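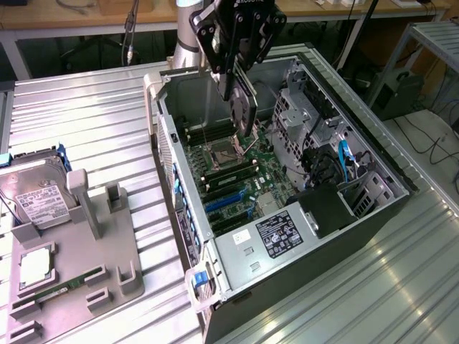

*Desktop tower on its side, processor socket open, one memory module still seated.*

## The order of removal

An old office desktop comes apart faster lying down. At the Heseck workshop, which takes in retired machines from the Weser district, every tower is turned on its side before anything is unplugged. The board then faces up, and small screws stay where they fall.

The written procedure runs to 29 steps. Drives come first. They go upright in a plastic tray to the left of the case, clear of the cable runs, and are logged before the board is touched. Memory follows: both latches are pressed outward and the module lifted straight up by its ends.

The processor gets more space in the manual than any other part. On a socket with a load lever, the lever is moved down and out from under its catch, then raised. Only then does the metal bracket swing open. The chip is gripped by two opposite edges and lifted vertically – any sideways drag can bend a contact, and a board with a bent contact drops from the resale grade to the scrap grade.

Power supplies are never opened. They are sorted by the label, tested under load and stored on the Zaria racks at the back of the hall.

In March the workshop processed 733 towers. Of these, 113 boards failed inspection, most of them for socket damage that was present on arrival. The Bunting index, the shop's own grading sheet, now records socket condition before the heatsink, a change that added some 29 seconds per unit.

Drive cages and empty shells leave last, stacked by metal.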